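Grastthorpe Retail Parade: progress report to Fidevar
Prepared by Lihua Fan, asset management, Bevel
Jan 23, 2026

Leasing

The long version of this quarter is in the spreadsheet. The short version is that Units 6 and 11 have tenants, the corner unit has an admirer, and the former carpet showroom still has a very large amount of carpet in it.

Unit 11 went to a shoe repair and key-cutting business on a five-year lease with a break at year three. They asked for two months free and settled for one, plus a new door. Unit 6 renewed after a negotiation that lasted longer than some of our leases. The rent is flat, which we recommend you regard as a win, given where it started. 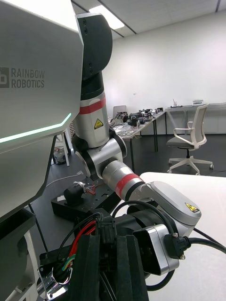 The corner unit is under offer to Valente, who want it for a café and have strong feelings about the awning. The draft lease has been with their attorney since December. We have chased it politely, then less politely, and are now back to politely. If it signs on the current terms, the parade will have no vacant frontage on the station side for the first time since you bought it.

Parking

The 34 spaces behind the parade remain the most discussed part of the asset. Tenants want a two-hour limit. Tenants' employees, who park there all day, would like the matter studied further. We put the limit to the tenants' meeting and got a reasonably full set of views. 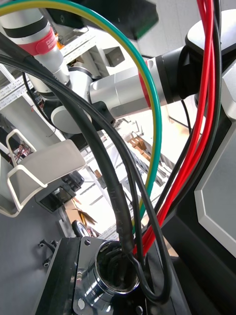
Izzati Wijaya told the meeting that a limit was fine by her so long as somebody enforced it, and that the last sign had been up for so long that people were using it to lock their bikes to. The motion passed. New signs are ordered and enforcement is out for quotes.

Service charge

Collections are in for everyone except the carpet showroom. Yanling Shao has agreed a payment plan with the outgoing tenant, and the first installment arrived on the right day for the wrong amount. The difference is being pursued.
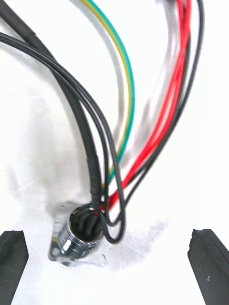 Roof repairs over Units 1 to 4 came in under budget, a sentence we don't get to write often. We would like to move the balance to the rear gutters before someone finds another use for it.

Next quarter

Sign Valente. Empty the showroom and market it, either whole or split in two; Lautaro Núñez is pricing the dividing wall. We need your approval for the $26,000 gutter work by the next call.
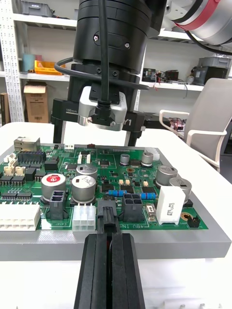
Board and connector plug on the fixture plate.

Questions on the figures should go to Mansa Abugri, who built the spreadsheet and is the only one of us who understands tab four.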